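Fold it on the bed

The ironing board is the wrong height for folding and the kitchen table is usually in use. I have argued for some years that the bed is the correct surface, and I still meet resistance, most recently from Olga Zapata, who folds standing up, against her chest.

Her method works for towels. It fails with anything that has sleeves, as the garment hangs under its own weight and the fold line drifts. A mattress gives a little, so cloth laid on it stays put while the second edge is brought over. A hard table lets it slide.

The objection I take seriously is creasing. A fitted sheet that has been slept on is seldom flat, and a thin shirt pressed into a ridge will pick it up. The remedy is to pull the sheet tight first, which takes 27 seconds on my double. I timed it one Thursday.

The second objection is that the pile stays there until bedtime. It does. It also has to be moved before anyone can sleep, and a pile on a chair can wait until November.

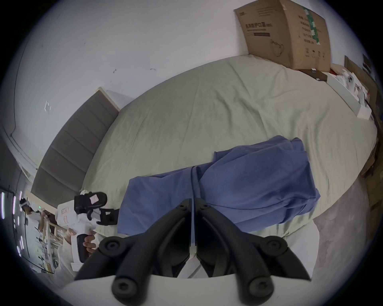

Should each piece be smoothed out before the first fold? Smooth it once, from the middle outwards, and leave it alone after that. Repeated smoothing stretches knitted cloth and pulls the side seams out of line.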